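**Esarstead, 8 de septiembre de 2025.** Sitari ha iniciado la recogida de ejemplos en entornos simulados para Virkeo, el sistema de aprendizaje con el que la empresa quiere que un robot móvil con brazo se desplace y manipule objetos dentro de una vivienda. La primera fase prevé reunir 3,000 episodios en 18 viviendas virtuales y la llevan a cabo 4 operadores desde la oficina de Esarstead.

Cada episodio es un recorrido completo dirigido a distancia por una persona. El operador recibe una instrucción corta, como cruzar un paso o acercarse a un mueble, y conduce la base y el brazo hasta cumplirla. El sistema guarda las imágenes de la cámara del robot, las órdenes enviadas y la posición de las articulaciones. Los intentos fallidos también se conservan, con una etiqueta propia.

– Nos interesa sobre todo lo que hace la persona cuando duda – explica Loretta Iwasaki, responsable de datos de Virkeo. – Si frena antes de una abertura o corrige el ángulo, esa corrección tiene que quedar en el registro.

Los pasos estrechos ocupan buena parte de la primera fase. El operador debe orientar la base antes de entrar y mantener el brazo recogido, y el recorrido se repite desde distintos puntos de partida. 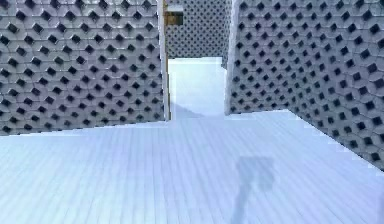

*Abertura entre dos paredes en una de las viviendas simuladas. La sombra sobre el suelo recuerda la silueta del brazo y la pinza.*

Las paredes llevan texturas que no se encuentran en una casa corriente. Según Veikko Koivisto, encargado de los entornos, se cambian los acabados de paredes y suelos para que el modelo no asocie una tarea a un color o a un dibujo concretos. La distribución de las habitaciones se mantiene mientras se prueban los acabados, de modo que los resultados se puedan comparar.

La segunda serie de tareas se centra en la aproximación a muebles grandes. Un sofá obliga a trabajar con el brazo por encima de superficies anchas y con respaldos que limitan el movimiento. El operador ve la escena desde la cámara del robot, con parte del propio brazo delante, y esa misma vista es la que recibe el modelo durante el entrenamiento.

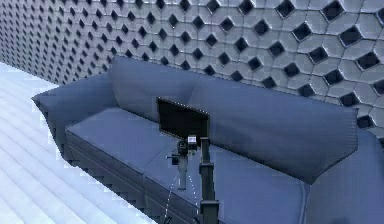
## Revisión y calendario

Todos los episodios pasan por una revisión manual antes de incorporarse al conjunto. Dwayne Kapoor coordina este trabajo y puede devolver un episodio si la instrucción no coincide con lo ejecutado o si faltan datos de alguna articulación. La guía de revisión tiene 9 criterios y se entregará junto con los datos.

La fase actual terminará en marzo. Después, Sitari probará el modelo en un robot físico en las instalaciones de Van Dusen, socio del proyecto, con tareas equivalentes a las simuladas.

## Contacto

Thaddeus Thibodeaux, Comunicación, Sitari, Esarstead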